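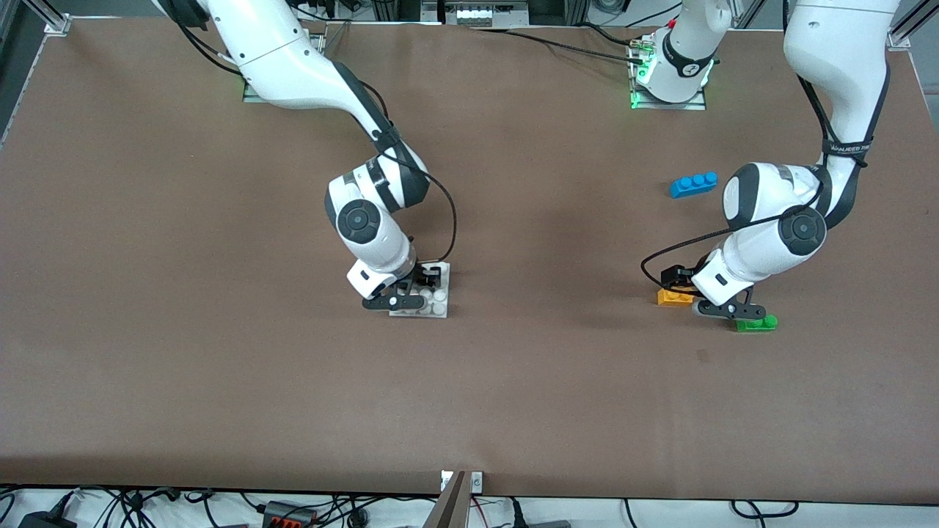

My robot is called Fereck, and it can't build a tower yet. You can probably build one in your sleep. So why is it so hard for a robot? I've been working on this in a shared workshop since November, and I've learned a lot about bricks, and a fair bit about my own hands too!

First, the arms. Fereck has 2 of them, just like you (well, I'm guessing). Put your hand flat on the table and then lift it up to touch your nose. Did you notice how many places had to bend? Your shoulder moved, your elbow moved, and your wrist probably twisted a little bit without you even asking. A robot arm has joints as well, and inside each joint there's a motor. When I want Fereck to reach for a brick, every one of those motors has to turn by just the right amount. If one goes a little too far, the hand ends up in the wrong spot and pinches nothing but air.

The hand part is called a gripper. You have a thumb and four fingers on each hand. Fereck's grippers have two fingers each, and all they can do is open and close. Want to know what that feels like? Try this: hold a pencil using only your thumb and your pointer finger. Pretty easy. Now use those same two fingers to pick up a toy brick and press it onto another one, and no helping with the rest of your hand! Tricky, right? The brick wants to tip and spin around.

Pressing bricks together is the hardest bit of all. The little round bumps on top are called studs, and they have to line up with the holes underneath the next brick. When your brick is a tiny bit crooked, you feel it. You wiggle it, it slides into place, and click. Your skin told you what to do and your brain hardly noticed. Fereck doesn't have skin. The first time I let it try, it lined up badly and then pushed and pushed – very politely – until I hit the stop button.

Then I asked Rosário Louro for help. She has the bench next to mine and she's much better with code than I am. Her idea was to have Fereck move the brick in a teeny circle while pushing down gently, the way you'd jiggle a key in a stubborn lock. We spent a whole Wednesday on it. I ate 15 crackers and got crumbs in my keyboard. By dinnertime the wiggle worked with the big bricks! It still doesn't work with the flat ones, and we're not sure why.

Now for two words you can show off with. "Autonomous" means a robot does a job without a person steering it. "Teleoperated" means a person is steering it from somewhere else, a bit like a remote-control car. We do some of each. Sometimes I steer, so I can find out what a good move looks like, and then we try to write that move down as code.

One serious thing, though. A robot arm doesn't know that you're a person. It goes where the numbers tell it to go, even if your fingers are in the way. In our workshop we keep our hands off the table when the power is on, and one grown-up always stays beside the stop button. If you ever get to visit a robot, ask before you reach for anything, even if a brick has rolled right up to the edge.

Here's a game to play at home. One of you is the robot and closes your eyes. The other one is the programmer and gives the orders: "left a bit, down, close your fingers, up." See if you can stack 2 bricks that way. My cousin and I tried it and we argued so much about what "a bit" means that we had to start using a ruler. Fereck needs its numbers like that, too.

Next month I'm going to try the flat bricks again, with softer fingertips.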